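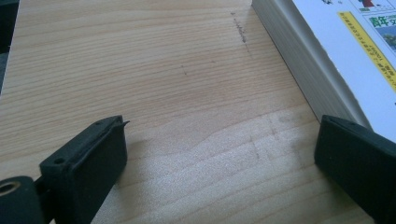 *Pinza de mano sobre el tablero, dedos abiertos. Arriba a la derecha, el libro de tapa blanca.*

2/21/19

Segunda revisión de los dedos. La primera tenía las caras de contacto paralelas en reposo, pero al cerrar sobre un objeto grueso las puntas se abrían y el agarre quedaba en el borde inferior. He corregido el ángulo de la base y he redondeado las esquinas de la almohadilla, que antes se enganchaban en las tapas.

Cambios respecto a la versión anterior:

- Almohadilla rectangular negro mate, con un agujero pequeño cerca del canto superior para fijar el recubrimiento.
- Inserto roscado de color latón en el soporte cilíndrico. Lo coloco con el soldador y dejo enfriar la pieza en la mordaza. Si se mete torcido, se tira la pieza; intentar enderezarlo en caliente deforma el alojamiento.
- Muelle de retorno más blando. El anterior cansaba la mano a los 15 minutos.

El recubrimiento sigue sin resolver. En el dedo izquierdo sobresale una lengüeta de material negro en la esquina superior derecha, algo enrollada. La voy a recortar a ras en la próxima tanda y veré si conviene pegar también el canto.

El libro en rústica es un caso incómodo: apoyado plano apenas deja sitio para meter un dedo por debajo, y si se aprieta por el bloque de páginas las hojas ceden antes que la tapa. Nele Diekmann propone rebajar la punta en cuña. Genivaldo prefiere arrastrar el libro hasta el borde de la mesa y cogerlo desde ahí. Lo segundo no exige rediseñar nada, así que empiezo por ahí.

La electrónica no cambia. El encoder da 1278 cuentas entre abierto y cerrado, y la placa Ivareo las envía por serie junto con la marca de tiempo. En el cierre completo hay un juego de 16 cuentas que atribuyo al eje. Por ahora lo resto en software.

Pendiente:

- [ ] Recortar la lengüeta.
- [ ] Casquillo nuevo para el eje.
- [ ] Repetir la calibración con los dos recubrimientos.
- [ ] Subir los STL corregidos a la carpeta de Gemalska (los que hay ahora son los antiguos, no imprimirlos).

El montaje sobre el brazo queda para junio. Antes hay que taladrar la brida, y el taladro de columna del taller está desmontado.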